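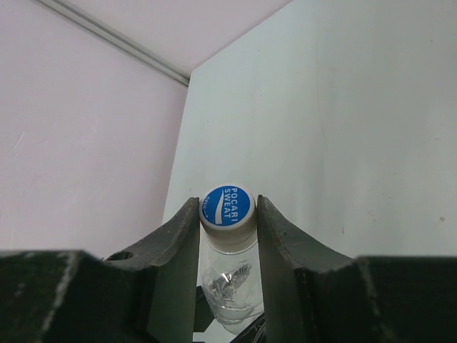 Equipment Planning for Automated Handling
Unit 4: Preparing a Purchase Case for a Robot Work Cell

Handout prepared by Melur Setiawan
Lurkell Institute, Continuing Studies

Read this handout before the budgeting workshop. Bring the draft requirements sheet you began in February and a calculator. The workshop is assessed as part of the unit.

4.1 Start with the task

A purchase case begins with a written account of what the equipment must pick up, where it must put it and how often. Price lists come later. Students who begin with a supplier's catalogue tend to describe the machine they have already chosen, and the finance office will notice.

For objects, record shape, weight when full and when empty, surface finish, and whether the object keeps its shape under pressure. Clear plastic bottles deserve their own line. They reflect light, they show whatever is behind them, and an empty one may give way under a grip that suits a full one. If the cell must also handle small solid parts, list these separately, as the same fingers may not serve both. 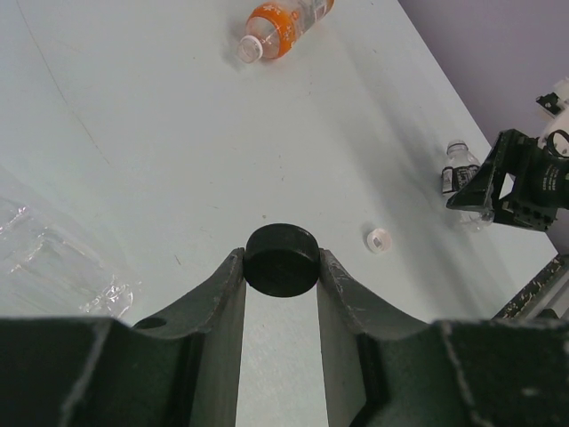 Photo: Lurkell Institute, Unit 4 course materials

A black puck held between two gripper fingers, with bottles of different sizes on the table beyond, shows how mixed a short object list can be. The fingers are scuffed, and the right one is chipped along its edges. Wear of this sort belongs in the operating budget under consumable parts, and a spare pair should be priced with the original order.

4.2 One arm or two

The second arm is usually the largest optional item in a proposal. It may be justified where an object has to be held at both ends, turned while supported, or passed from one side of the cell to the other. It is harder to justify on speed alone.

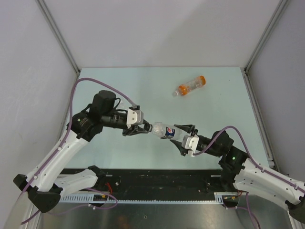
A proposal for two arms must therefore allow for two grippers, two sets of cabling, a mounting base that can carry both, and the extra hours needed to set the arms up so that they can share a space safely. The enclosure should be priced at the same time. Walls and floor panels ordered afterwards often do not fit the base as delivered, and the cost of altering them falls on the purchaser.

Cable routing is commonly left out of student budgets. Allow for trays, clips and spare lengths, and ask the supplier whether cables can be replaced without removing an arm.

4.3 Building the budget

Set out costs under the following headings:

Capital: arms, grippers, base, enclosure, cameras, computer
Installation: delivery, electrical work, guarding, acceptance testing
Training: operator time and supplier fees
Operating: power, spare fingers, cables, software licences
Contingency: 10 per cent of the capital and installation total

Operating costs are to be shown for three years. State the exchange rate used for any imported item and the date on which it was taken.

4.4 Comparing quotations

The workshop uses quotations from Gakilen, Bednarek and Zalport. They are not laid out alike. Gakilen includes training in the purchase price, Bednarek lists it separately, and Zalport offers it by the day. Bring all three to a common basis before you compare totals. Quotations are valid for 21 days, so your schedule must show that approval can be obtained within that period.

4.5 To be submitted

Requirements sheet, one page
Budget table under the headings in 4.3
Comparison of quotations, with a recommendation of no more than four paragraphs

Submissions close on Sat 8 March at noon. Late work is accepted only under the special consideration policy.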